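Teleop notebook, block square task (sim), Monday

Took over the collection seat from Hendrik at 10. His note says the pushing-together demos are "basically solved." I don't buy it. We have 673 demos in the Puro set and the policy trained on them still leaves gaps between blocks when I change the start layout even a little. Hendrik's demos are clean because Hendrik is good at this, and he makes the same approach nearly every time.

Went through 49 of his this morning. In most of them he straightens up on the last block, backs off, and ends the recording before the fingers are clear. Then the checker says pass. The checker looks at block centers and a tolerance, so a slightly skewed square counts. Despina says the tolerance came over from the old Lambrechts task and was never looked at again. I'd like to see it tightened before anyone quotes a success rate.

Latency on the hand controller is better since Friday's patch - or I've gotten used to it. Would want a blind test before I put that in the report. Wrist rotation still jumps when I re-clutch.

Views I'm using to argue about the end condition. Blue, red, white and orange are the square, yellows and greens are distractors:

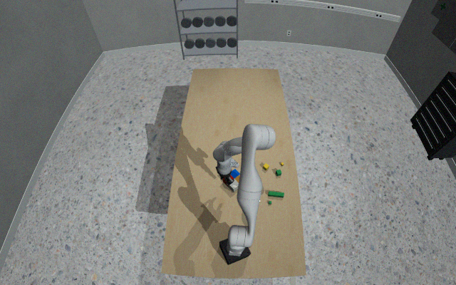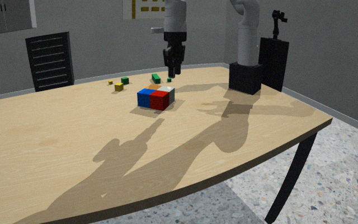
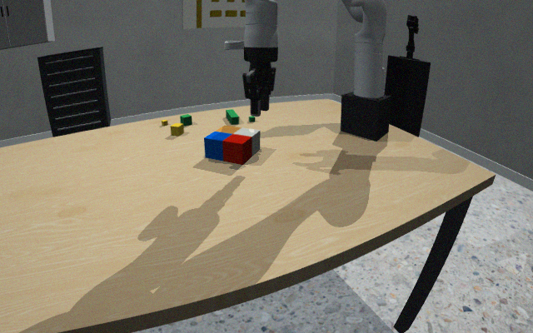 My proposal: a demo isn't finished until the gripper is up and empty and the square has held still for a full second. Hendrik thinks this adds dead time to every episode and teaches the policy to hover. Could be, he hasn't shown me a run where it does.

Also not convinced the distractors do anything. They never get in the way of my path, so I'd scatter them closer in.

To do: rescore the set with the tighter check, ask Despina for the old config, record 20 bad starts on purpose.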